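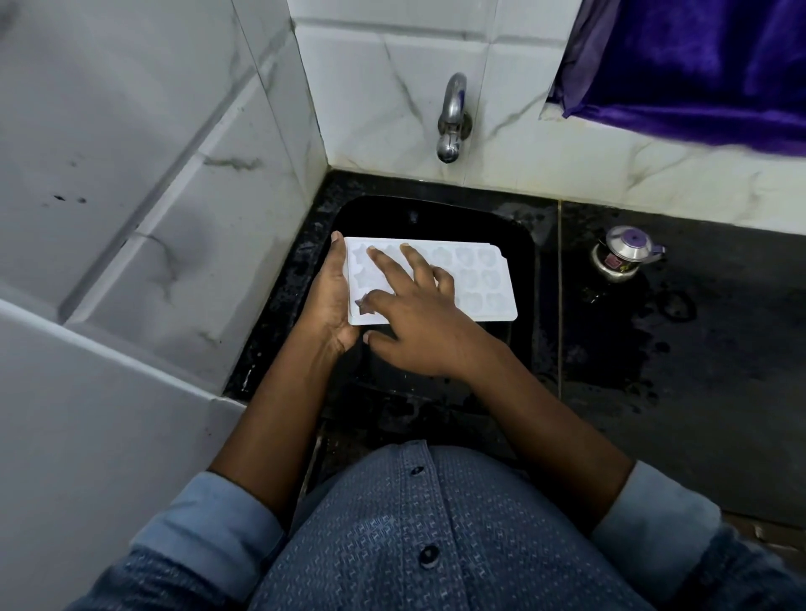

Hadiza Lawal writes that the arm should be able to hold a soft tray by one short edge before anyone tries to teach it the whole job, and asks whether members may build the gripper first. They may. The order of work is left to each builder, provided the base is bolted down before any motor is powered.

Rerine Home Arm: Frequently Asked Questions
Cemstead Shared Workshop
Last revised November 25, 2018

What is the Rerine arm?
Rerine is a bench-mounted arm intended for small household tasks. The current task is handling an ice tray: picking it up, keeping it level and placing it in a freezer compartment. Plans may be borrowed from the workshop office.

What does a build cost?
The parts list comes to $428, excluding the power supply. Members who already own servo motors of a suitable size may substitute them, but should check the torque table in the plans.

How much can the arm lift?
The rated load is 900 grams at full reach. A filled tray is well within this limit. The difficulty lies in the sideways movement of the water, and the slow speed profile should be used for all filled trays.

Must the build be done at the workshop?
No. Cutting and drilling of the aluminum plates must be done on site under supervision. Wiring, assembly and testing may be carried out at home.
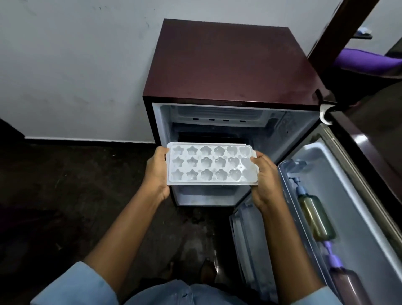
Ice tray with star, flower and heart cavities, held at the open refrigerator.

Which trays are suitable?
Any tray with a raised rim may be used. The Bashir finger pads grip a rigid rim reliably. Silicone trays bend under their own weight when held at one end, and builders using them should fit the second finger set - drawing 16 in the plans.

Can the arm open the refrigerator door?
Not at present. The door must be opened by hand and left clear of the arm's path. A door hook was tested in May and withdrawn, as it marked the door seal.

Is the arm safe to use near a sink or tap?
The motors and the Trutport control board are not waterproof. The arm must not be mounted where it can be splashed, and trays should be filled by hand and carried to it.

How is help obtained?
Questions may be left in writing at the office. Please include the board revision and the colour of the status light - most faults can be identified from these two details.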